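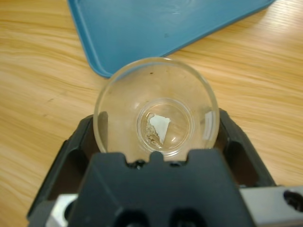
How do you get the smell of last week's curry out of a plastic lid?

Spread a paste of bicarbonate of soda and a little water over the inside, leave it overnight, then wash it in hot soapy water and dry it in the sun if your part of the country has any. The smell of onions goes first. Garlic takes two nights. Fish may require you to buy a new lid.

Most of the questions that reach this page concern food storage in one way or another, so I have put the lids, boxes, jars and stains together in one place. Regular readers will know that I have strong views on cupboards and very little control over my own.

Lids that no longer fit

A plastic lid warps when it dries leaning against something hot, or when it goes on the bottom rack of the dishwasher next to the element. You can sometimes bring it back. Put it in a bowl of very hot tap water for a few minutes, press it on to its own box while it is still soft, stand a heavy book on top and go away. Cookery books are ideal for this and it's the most use I have had from several of mine.

If it still rocks at one corner, it is finished as a lid and can begin its second career under a plant pot.

Stains from tomato

Wipe the box with a little cooking oil before the sauce goes in. The oil gets into the surface first and the colour has less to hold on to. For a box that is already orange, rub in a drop of washing-up liquid with kitchen paper and a splash of warm water, put the lid on and shake it as if you were angry with it. Rinse and repeat. After that, leave it on a sunny windowsill for a day or two. Turmeric fades surprisingly well in daylight. Beetroot is more of a commitment.

Don't microwave tomato sauce in plastic at all. The fat gets hot enough to mark the surface and you end up with a rough pink tidemark for ever. Tip it into a bowl. Yes, it is another bowl to wash.

The great matching-up

Once a year, usually in December when I need somewhere to put half a ham, I take everything out of the cupboard and pair every box with its lid. Last time I ended with more than 122 bits of plastic on the floor and a good number of single people among them. Forough Fallahi wrote in to say she gives each box and its lid the same number in permanent marker, on the underside, and has done so for years. I tried it. The marker wears off in the dishwasher after a couple of months, so go over it again now and then, or scratch the number in with a darning needle.

What doesn't work is keeping the spare lids in case the box turns up. The box went to a picnic. It isn't coming home.

Store boxes nested and lids upright, filed in a rack like records. An old toast rack does it. So does a Poso letter holder, which is how mine are kept, the letters having moved to a heap by the door. 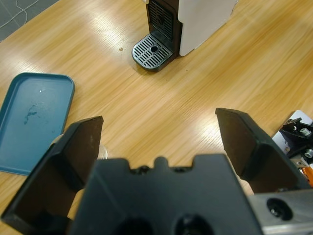

If you have a drawer and no shelf to spare, a tension rod across the middle will keep the lids on one side and everything else on the other. Cut the rod long and squeeze it in. Mine took three attempts and some language.

Glass jars and sticky labels

Soak the jar in hot water with a spoonful of washing soda for half an hour and most labels slide off in one piece. What stays behind is the glue, and water has no effect on glue of that sort. Rub in a mixture of equal parts cooking oil and bicarbonate, leave it for ten minutes and scrub with an old toothbrush. Peanut butter also works, for reasons of fat, but then you have to get rid of the peanut butter.

To get the smell out of a pickle jar, half fill it with warm water, add a teaspoon of mustard powder, shake and leave until the next day. The metal lid is harder, as the smell lives in the rubbery ring. Put it out on the step in fresh air for a week and bring it in when it rains.

Abbas Esfahani asks whether he can reuse jam jars for chutney. The jars, certainly, provided there are no chips on the rim – run a finger round carefully, and if you find one, the jar is for screws. The lids should be new. Vinegar finds its way through any scratch in the coating and the result is rust with a hint of mango. My own supply comes from the ironmonger in Zaltbridge, who sells them loose.

A 630 ml jar is a nuisance size for jam, by the way. It takes an age to get through and grows a fur coat before you reach the bottom. Keep those for rice.

Cloudy glasses

There are two sorts of cloudy. One is limescale and comes off with white vinegar: stand the glass in it for a quarter of an hour, rinse, dry with a linen cloth. The other is etching, caused by years of hot dishwasher cycles in soft water, and that is there for good. Test a small patch with vinegar before you waste a bottle. If it's etching, tell guests the glasses are frosted.

Two glasses stuck one inside the other: cold water in the top one, stand the bottom one in warm water (not boiling), wait, and ease them apart with a slight twist. Wrap them in a tea towel first. I didn't, once.

Rings and marks on a wooden table

White rings are damp in the finish and are the easy kind. Lay a clean dry cotton cloth over the mark and pass a warm iron over it for a few seconds, no steam, lifting to look each time. If the ring fades, carry on. If it doesn't, stop there, and try a smear of petroleum jelly left overnight and buffed off in the morning.

Black rings have gone through into the wood and want sanding, which is a weekend, or a fruit bowl, which is quicker.

For everyday wiping use a cloth wrung out until it's nearly dry, going along the grain. Spray polishes with silicone give a lovely shine and make any later repair a misery. I use Flanent beeswax twice a year and feel very superior for an afternoon.

Readers have asked again for the drawer-runner page. It is number 209 in the list on the left, under Things That Stick.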